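4. Recording demonstrations with the hand-held grippers

This section covers recording a sorting or transfer task with the Terkau hand-held pair. Complete section 3 (mounting and calibration) before you begin. The steps apply to the Karnstead table layout. For other layouts, see the Somero site notes.

4.1 Before you start

1. Switch on the recording station and wait for both gripper channels to show READY.
2. Run each cable back along the forearm and leave enough slack for a full reach across the table. A cable that pulls at the wrist changes the path of the hand, and the change is recorded with everything else.
3. Check that the mounting plate on top of each gripper is tight. Do not hang anything from the plate.
4. Open and close each gripper 3 times. The opening value on the screen should return to the same reading each time it closes. If it does not, repeat the zero procedure in 3.4.
5. Load the task name and operator code. Both are written into every episode and cannot be edited later.

CAUTION: Keep fingers behind the jaw pivots while the grippers are being zeroed.

4.2 Laying out the task

1. Put the container in the middle of the table, within easy reach of both hands.
2. Place the objects according to the task sheet. For the sock task, the sheet gives the number and color of the socks and whether each one begins in the basket or on the tabletop. It does not give exact positions. Change the positions between episodes.
3. Do not smooth or straighten cloth items. The robot will meet them folded and bunched, and the demonstrations should include both.
4. Choose the working hand. The other hand holds its gripper at rest on the table, clear of the container.

NOTE: The resting gripper is still recorded. Small movements of the idle hand appear in the data as motion of the second arm.

The working gripper goes into the basket from above, finger angled down toward the sock, while the second gripper stays low near the right edge of the table. 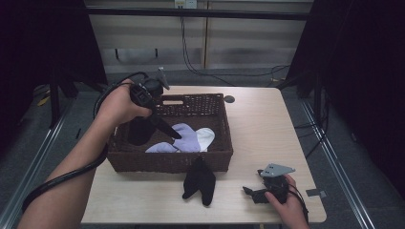 4.3 Recording an episode

1. Hold both grippers still and press the pedal once. A single tone marks the start.
2. Wait for the tone to end before moving.
3. Approach the object at a steady speed. Slow down for the last 10 cm.
4. Close the jaws fully on the cloth. With thin fabric, take hold of a fold – a single layer tends to slip.
5. Lift clear of the rim before moving sideways.
6. Lower the object to the target, open the jaws, and raise the gripper straight up.
7. Return to the rest position and press the pedal again. Two tones mark the end.

If an object is dropped, continue and pick it up again with the gripper. Never use bare fingers to correct its position during an episode. If the object leaves the table, end the episode and mark it FAILED.

CAUTION: Do not step over the floor rails while holding the grippers. Put both grippers down first.

4.4 Socks of the same color

Where the task sheet calls for two socks of one color, episodes may have one in the basket and the other on the tabletop. Treat them as separate objects. Follow the order on the sheet even if the other sock is easier to reach, and keep the working gripper on the named sock from first approach to release.

With a black sock in the basket and another lying flat just in front of it, the black jaws are also hard to tell from the cloth in the head view. Check the opening value on the screen during review to find the moment of grasp. 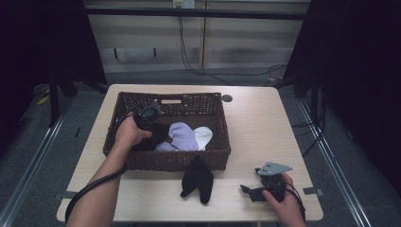 Serpil Oral advises recording the same-color episodes as a separate batch, with their own task name, so that they can be left out of a first training run and added once the policy handles the mixed colors. Valter Caldeira prefers to keep them in the main batch and filter by the object field. Either method works with the Kauppinen export tool, but do not mix the two within one task.

4.5 Batch size and review

1. Record in batches of 100 episodes. For the sock task, two batches (200 episodes) are needed before the first training run.
2. After each batch, play back every tenth episode at normal speed.
3. Reject any episode in which the start tone overlaps with movement, a cable crosses in front of the jaws at the grasp, or the working hand changes partway through.
4. Repeat the zero check in 4.1, step 4, before the next batch.

NOTE: Rejected episodes stay on the station disk until the batch is exported. To restore one, open the batch list, select the episode, and choose KEEP.

For export settings, go to section 5.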